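Checked plastic tablecloth creeps when I slide a steel tray on it
Posted in Kitchen & Dining > Table Linens

Montserrat Xolalpa
I use a rectangular table with a red-and-white checked cloth for portioning dry goods. The usual layout is a shallow stainless tray toward the back left, a bowl at its front edge, and the bottle and small box behind it.

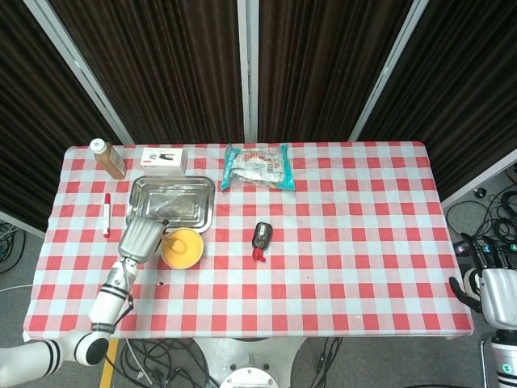
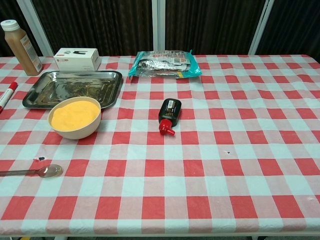 Two problems. First, the cloth moves with the tray whenever I pull the tray forward, and creases collect along the front and right side. Second, fine powder gets into the creases and a damp sponge turns it to paste. The cloth is a Derketti, 83 inches long, bought in December. I would prefer not to tape it down. Does an underlay solve the first problem, and what is the correct order for cleaning?

Restrepo
An underlay works if it is the open-mesh rubber type sold for rugs. Cut it 2 inches short of the table edge on every side so it does not show or curl. Felt underlay will not help, as plastic slides on felt.

Lift the tray to move it. A raised rim gives you enough to hold with both hands.

For powder, work dry first. Brush toward one edge with a soft pastry brush, collect it on a sheet of paper, then wipe with a barely damp cloth. Repeat the dry pass if anything is left in the folds. To remove creases, lay the cloth flat in a warm room for 3 days, or use a hair dryer on low from the underside. Do not iron it.

falska_3
clips. the metal ones for picnic tables

Vudum
Agree with Restrepo on the mesh. Clips hold the edges but the middle still creeps. Also check the bowl: if it sits partly on the tray rim it will tip when the tray moves. Put it fully on the cloth or fully in the tray.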